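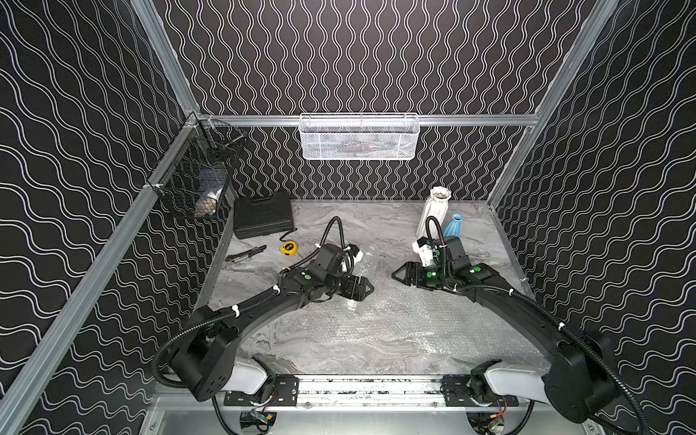

Twal Robotics Club pre-run safety check, two-arm cell, room 204. The wrapping task is the one everybody wants to work on this season, and I get it, it's a great task! Two arms, one sheet of bubble wrap, something breakable to pack. It also means more stuff inside the cell than we've ever had, so I rewrote the checklist from last December and went through it line by line before practice. Most of my comments are about the table: the knife lying over by the left wall, the vases in the back right corner, and how much of the middle the bubble wrap takes up when it's spread out like that.

Checked by: Khalil Nassar
Second reader: Nizar Smadi
Date: 24 October 2025
Task: Plerano (fragile packing), practice build
Marks: OK, FIX (run after fixing), STOP (no run until signed off)

SECTION A. BEFORE POWER

A1. Emergency stop pressed and released, button returns freely. OK
Comment: Nice solid click on the new one. Thank you to whoever labeled it in letters you can read from the door.

A2. Rail and mounting plates tight, no wobble at either arm base. OK
Comment: Wiggle test by hand on both sides, then the hex key. One screw on the right plate took a small turn. I put a paint mark on it so we can see next time if it moves.

A3. Cable conduit tied down along both long links. OK
Comment: The white ties are doing their job. Please trim the tails flush when you replace one. I have a scratch on my wrist from a tail and I'm not even mad, it's a very clean install otherwise.

A4. Cable loops above the wrists free to move through full travel. OK
Comment: Moved both arms slowly by hand, power off. No rubbing. The right one comes closer to its link than the left does, so keep an eye on it if you change the wrist angle.

A5. Electronics under the rail covered. FIX
Comment: The boards and wires below each arm are exposed. We've been saying "next week" on this one for a while. The Florden covers are printed and sitting in the cabinet, they only need holes. Until they're on, no drinks and no loose screws anywhere near the front of the cell.

A6. Frame joints and wall panels secure. OK
Comment: Every corner bracket is snug. I love the wavy walls, by the way. If a panel starts to peel, tape it the same day, a flap of it could catch a gripper.

SECTION B. INSIDE THE CELL

B1. No blades on the table during powered motion. STOP
Comment: The utility knife goes out of the cell before anyone touches the power switch. Blade all the way in, then into the drawer, and the operator says "knife out" out loud. If you need to cut more bubble wrap, power down, cut, knife out again. Cleared at 18 minutes into practice. Signed KN.

B2. Tools not needed for the run removed. FIX
Comment: Tape measure and tool case both go to the bench. I know the tape is handy for setting distances! Set them, write them on the board, take the tape out.

B3. Breakables placed where the task sheet says. FIX
Comment: The tall white vase stands behind the right arm's wrist, and that arm can reach it easily. For warmups move both vases out completely. They come back in once the first slow pass is clean. If one does break, power off first, gloves, dustpan, and run a damp cloth over the marble pattern because small chips hide in it.

B4. Wrap sheet clear of arm bases and joints. OK
Comment: Check again after every attempt. A crumpled sheet creeps toward the arms each time it gets pulled, and a strip of plastic in a joint will cost you the whole evening.

B5. Bottle is empty and capped. OK
Comment: Only the clear plastic practice bottle for now. Keep the fill rule even when you're in a hurry: dry objects only until A5 is closed.

B6. Mesh baskets firmly hung, nothing sticking out. OK
Comment: I pulled down on both, the white one at the back and the black one on the left. Neither shifted. Don't pile things above the rim. The black one hangs at an angle, so heavy items slide to the low end and that's where the left arm comes past.

SECTION C. FIRST POWER

C1. One operator, one spotter, everyone else behind the tape line. OK
Comment: The spotter holds the stop and does nothing else. No phone, no notes, no cheering with both hands (looking at the whole build team here).

C2. Status lights green before motion. OK
Comment: If a wrist light isn't green, stop and read the log. Turning it off and on until it goes green is how we lost an afternoon to a loose connector.

C3. Speed limit set for practice. OK
Comment: The Jekow controller keeps its last setting when it wakes up, so look at the number every single time.

C4. Gripper gap check, both arms in start pose. OK
Comment: Fingers point at each other across the middle. Close the left, open the left, then the right. Never both together on the first pass. Those fingertips are pointed and I'd like us all to keep our sleeves.

C5. Collision stop tested with foam block. OK
Comment: Tested on each arm, 2 out of 2. Best part of the whole check, the new members were thrilled.

SECTION D. AFTER THE RUN

D1. Arms parked, power off, switch tag hung.
D2. Wrap folded and put away if it still has life in it, recycled if it's mostly popped.
D3. Count entered in the log. The cell is at 1,173 logged cycles, and joint grease is almost due, so write yours down.
D4. Any FIX items copied to the top of the next sheet.

Open items: A5 covers (Nizar has the drill, I'll hold the parts), B2 a hook on the bench for the tape measure, B3 warmup rule to be added to the task sheet.

Nizar's note: Read and agreed. On B1 I'd add that the spotter repeats "knife out" back. Also can we please get a second pair of gloves, the large ones don't fit half the club.

KN: Yes to both. Gloves are on the order list.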